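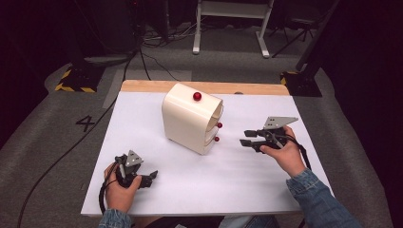 **People wanted for small-object tabletop sessions, May intake**

Belivari is looking for people with patient hands. Pay is $143 per session, two hours, snacks and parking included. 114 places and they go quick so write soon.

## What you'd be doing

Sitting or standing at a table, handling little household things. Mini cabinets with compartments and red knobs, a shiny red ball, that sort of size. Pick up, put down, open, close, put back on the white board. Then again. And again, it is repetitive, please know that before you sign up.

Steps on the day:

1. Check in with Rebecca Greco at the front desk. Bring photo ID.
2. Short practice at a numbered table, no pay deducted if you're slow.
3. Main session. Breaks whenever you want them, just tell Touran Sharifi.
4. Clear the table, last thing. Everything off and back in it's tray, surface left bare for the next person. 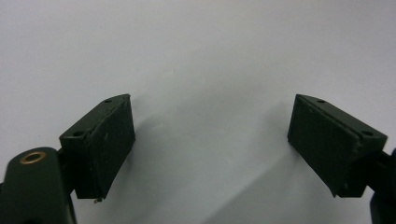
5. Sign the sheet, get paid.

## Who can apply

- 18 or over
- Comfortable using both hands for longish stretches
- OK with cables on the floor, so flat closed shoes
- Left handed people very welcome, we're short
- No experience needed. Model builders, sewers, dollhouse people, you'll probably enjoy it

Not suitable if you have a wrist or shoulder injury right now. Ask us about the next intake instead.

## How to apply

Email Jörg Bauerfeind with your name, phone, which hand you write with and wether mornings or afternoons suit. Two lines is plenty, no résumé. Did the Satar sessions with us already? Say so, you can skip step 2.

Replies go out in the order we get them. Travel questions to Rory Hepburn, not Jörg pls

Posted 11/12/19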